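Tabletop Chore Cell: Walk-Up Inspection Checklist, With My Comments

Revision for July. Print it, tick it, write on it. The comments are mine and you can skip them if you're in a hurry, but the ticks you can't skip.

I get asked a lot whether these arms can do chores yet, and I've started answering with this checklist. If a machine needs this much looking over before it puts a pouch in a basket, you have most of your answer! But it's a shorter list than it used to be (the Plorkmont version ran to four pages and had a whole section on suction cups, may it rest in peace), so I'm in a pretty good mood about it.

Work through it in order. Mark each line OK, FIX or STOP. A STOP means the arms stay powered down until somebody signs it off.

1. Emergency stop
[ ] Reachable from where the operator stands, without leaning across the table
[ ] Pressed and released once at the start of the shift
[ ] Arms stay still after release until restarted on purpose

Comment: please press it for real. I've watched people give it a friendly pat and tick the box. Last inspection I marked this FIX because the button had slid behind a monitor, and it took me way too long to find it.

2. Cables
[ ] Slack at every joint through the full range of motion
[ ] Nothing hanging low enough to snag a knee, a chair or a broom
[ ] No tape doing the job of a clamp

Comment: cables are my number one complaint, every month. An arm can be perfectly happy in the middle of the table and then pull itself up short when it reaches for the far corner. Run it slowly to all the corners and watch the loops, not the gripper. Anything bundled under the base gets tied up off the floor.

3. People near the arms
[ ] Everyone at the table knows which arms are live
[ ] Hands out of the reach area before any motion starts
[ ] Sleeves, lanyards and long hair secured
[ ] Somebody has said "moving" out loud

Comment: this is where the household dream gets complicated for me. In a shop you can train people to stand back. In a kitchen you've got a kid, a dog and somebody reaching over for the salt. Tidying a table is a job people do together, elbows everywhere, and a machine that needs everyone to step away first is slower than it looks on paper. I'd call this the biggest gap between a work cell and a home, bigger than grip or vision.
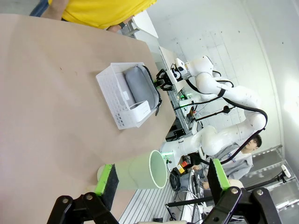 4. The chore itself
[ ] Task card says what goes where, in one sentence
[ ] Basket is sitting flat and is where the card says
[ ] Nothing on the table that the card doesn't mention
[ ] Soft items checked for loose straps and pulls

Comment: baskets full of holes are sneaky. Fingertips catch in them, zipper pulls catch in them, and then the whole basket goes for a ride. If a pull is hanging over the rim, tuck it in before you start. Same goes for a cup on its side. A person scoops it up without thinking, but an arm has to decide which end to go for, and if it nudges the wall of the cup first, off it rolls. I don't STOP for a tipped cup, since it's a fair test, but I do want it on the sheet.

We ran 2,030 attempts at the basket card on the Tello setup and logged 967 that I'd pass with no comment at all. The rest got there with a nudge, or a second try, or didn't get there. I know folks who'd round that up to "it works." My mother would not hire that.

5. Gripper fingers
[ ] Pads seated and not peeling
[ ] Pivot screws snug — by screwdriver, not by thumb
[ ] Both fingers close evenly on the test block
[ ] No grit, crumbs or tape residue on the contact face

Comment: green pads are nice because dirt shows up on them early. I replaced a pair at 55 hours on the Flanen unit and felt silly about it until I saw how much better it held small stuff. Swap them in pairs, always.

6. Round and smooth items
[ ] Item lies inside the open fingers before they close
[ ] Fingers approach square to the long side
[ ] Item doesn't roll when the table is bumped
[ ] Lift height checked before any sideways travel

Comment: dark, matte, tube-shaped things are the ones I always pull out for a visitor, because they look like the easiest pick in the world. Try it with the tube lying at a slant to the hand and you'll see the problem. The gripper has to turn to match, and if it just closes from where it is, one end gets touched before the other and the thing swings.

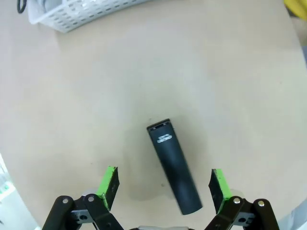

My rule is three clean lifts in a row before I tick this section. If the second one slips, start the count over. It's tedious, I know, and I've had people roll their eyes at me over it, but a part dropped from six inches onto a tabletop is one thing and a part dropped on somebody's foot is another.

7. Lighting and tabletop
[ ] No glare where the work happens
[ ] Surface wiped, specks and smudges gone
[ ] Wrist camera lens clean

Comment: shadows fool the software more than you'd guess. I spent a whole afternoon on a bad pick that turned out to be a desk lamp.

8. Shutdown
[ ] Arms parked, fingers open
[ ] Table cleared by a person (yes, still a person)
[ ] Log saved to the Ivum folder with your initials

Overall this round: OK with two FIX items, cables and the E-stop location. Score 98 on the form, and I'm holding back those last points until the button has a permanent bracket. Recheck after the next pad change.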